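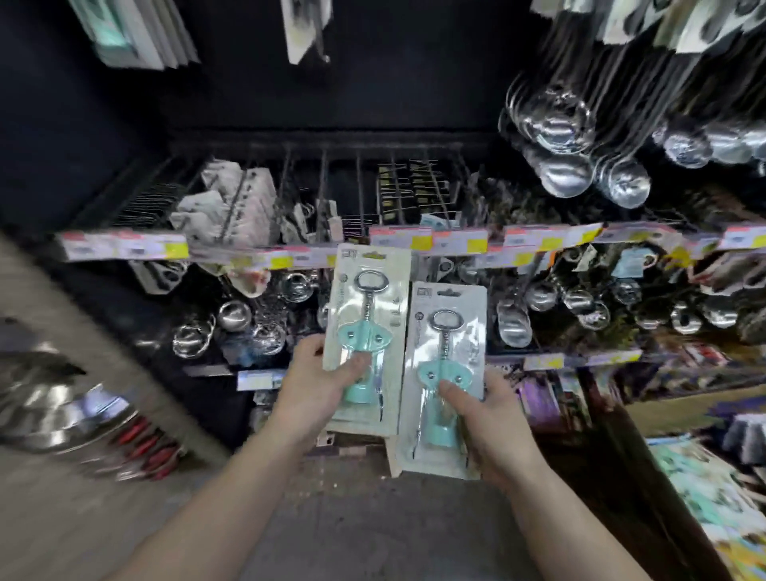
Two wing corkscrews, still on their cards, in the kitchen utensil aisle.

Those of you who have been asking when we would finally get around to the Parngate shelf-recording kit will be glad to hear that we have had one on trial since January, and that I have grown very fond of it (fonder than I expected to be, given how much I grumbled over the setup sheet). Parngate sells the kit to teams who want to teach robots the everyday business of picking things up in a store, and it comes with a head-mounted camera, 2 spare batteries and a year of their Senby labeling service, where each clip is sorted by what the hands are doing.

Utensil aisles are a wonderful test for this sort of thing! You have shiny ladles throwing back the light, clear plastic over everything, and packages that look so alike that a robot could easily lose track of which one it is holding. A pair of matching corkscrews with mint-green bodies, one card overlapping the other, is just the kind of clip we wanted to send through Senby, and I was pleased to see both packages come back labeled separately, left hand and right.

My complaints are small ones. Quick turns of the head still leave blur toward the edges, the strap could use more padding, and a batch of 30 clips took 4 hours to come back, which felt like a long wait with a cup of coffee going cold beside me. The rival kit from Portela was faster, though its labels needed a good deal more fixing by hand.

Parngate is offering our readers a 6-week loan of the full kit, with return shipping paid. To get your name down, write to the Stulgate office by April 15, 2019, and do mention which kind of store you plan to record in, as they will pack the camera mount to suit.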